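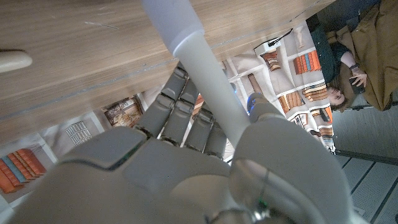 The hand closed on a white rod at the edge of the table.

I have looked after the hand at our Drellgate workshop since August, and I've come around to an opinion that my friend Puspita Sembiring finds very dull: we should stop fixing grips in software before we've checked the fingers. Every joint, one at a time, by feel, with the power off – it takes me 18 minutes, and I rather enjoy it! Last month we spent 9 evenings tuning how the thumb presses against a rod, more than 800 trial grips in all, and the trouble was a screw at the base of the thumb that wanted a quarter turn. I don't blame anyone (I was tuning too, and happily). But I'd like the finger check written at the top of the setup sheet, ahead of calibration, and I'll keep asking until it is.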